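Workshop notebook, 15 January 2026

Drying log, Kazmi house, lower level

Third visit. Water was up to the second stair in June and the owners had the place pumped and repainted by a firm they found in a hurry. Paint went straight on over damp board. The smell came back when the heat was turned on for the winter.

Moisture readings first. North wall, 13 inches off the floor, 29 percent in the stud. South wall is fine all the way along. The bad stretch is behind the old shelving, where the Bronska insulation was left in place. Pulled one piece and it came out heavy, with black spotting on the paper side. Bagged it and taped the hole shut until we set up containment.

Air sample cassettes went off to Carneck with the morning run. Asked for the basement and upstairs hall separately this time. Last time they were reported on one sheet and I had to call to find out which was which.

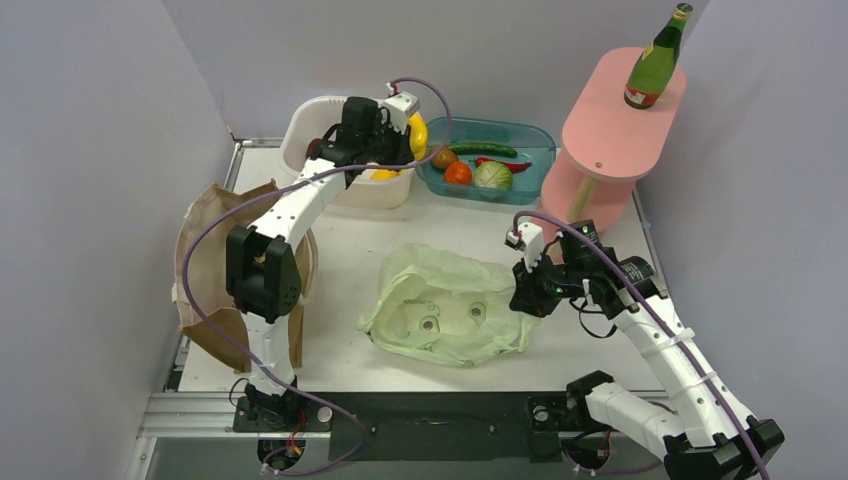 Bench work, afternoon

Cut test strips from the removed drywall, 2 inches wide, and set them up in pairs. One of each pair got the Grinance cleaner, the other got plain detergent and water. All strips scrubbed with the same stiff brush, then stood on edge on the rack with the small fan on low.

Detergent took off nearly as much surface growth as the cleaner did. Neither one did anything for the paper backing, where the staining goes right through. That agrees with what we saw on the last job. Paper-faced board that has grown mold gets cut out, and I don't want to see it wiped and painted again.

Stud offcuts are a different matter. Sanded lightly and vacuumed, they look sound. Probe will not go in past the tip. Plan is to keep the framing on the north wall and replace only the bottom plate, which is soft near the drain.

Dehumidifier hours at the house now stand at 178. Bucket was full again and had shut the unit off — needs a hose run to the floor drain before anyone leaves it overnight. The hose we have is too short. Bring the long one from the van.

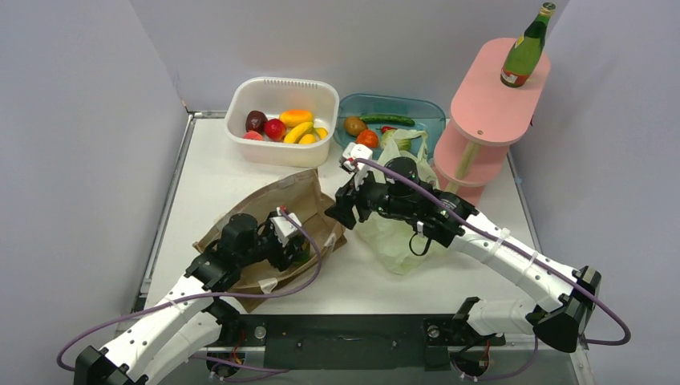 Two arms over the white table, January.

To do before the next visit: plastic sheeting and zipper door, fresh filters for the air scrubber, new batteries for the pin meter (it reads low when they go). Check whether the owners still want the shelving saved. It is particleboard and swollen at the feet, so I would say no.

Close the wall only when the studs read under 15 percent on two visits in a row.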